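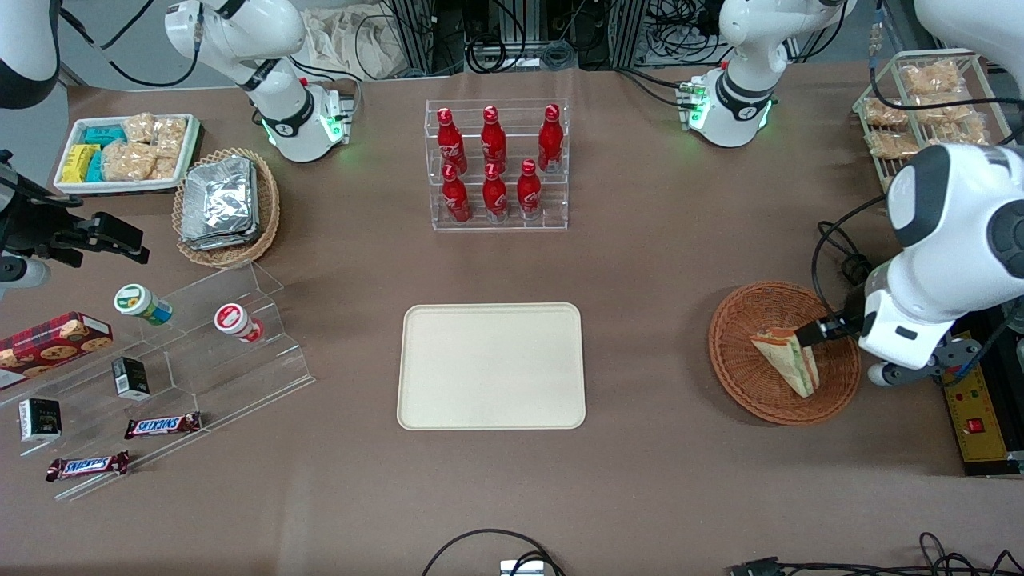 How often should the snack table be checked?

Once before the guests come in, and again every 60 minutes while the table is open. The person who checks writes the initials and a comment, also when all is good.

SNACK TABLE CHECKLIST, MEETING ROOM, CARRÉ BUILDING
Checked by: Léonie Marty
Date: 5 July 2019

1. Table cover lies flat, no fold where a bottle can tip
OK. I pressed the corners down with the hand.

2. Bottle rack stands level and does not rock
OK. The Coca-Cola is in two rows at the back, the rear row higher. Please take from the front row first. If you pull from the rear you can knock the others.

3. Bottle caps closed, seals not broken
OK, all of them tried by hand.

4. Wrapped snacks: no open or torn packets
One clear bag of the baked snacks had a small hole at the seam. I removed it before the tray was put out. Others are good.

5. Foil packets in the wicker basket: basket clean, no loose sticks of wicker
OK. The basket has one rough place under the rim, I covered it with tape. Hernán, can we buy a new one in March with the next order?

6. Step display: edges not cracked, nothing hangs over the side
OK for the edges. The small round container with the green lid leans to the left. To be put straight.

7. Dates on the packages
Snickers and the cookie box are good for more than 2 months. The small black boxes have the date printed very small, bring a lamp.

8. Allergen card for nuts and milk
NOT DONE. The printer at Trorthorpe had no paper. Card must be there before opening. Niall Halliday will bring it.

9. Cream tray in the middle is clean and left empty until serving
OK. Washed and dried this morning.

10. Floor under the table free of cables and boxes
Not OK, cables and equipment boxes still lie on the floor.

To repeat: points 6 and 8.
Second check: Ximena Bustos. 6 is done, 8 is done, card received and placed.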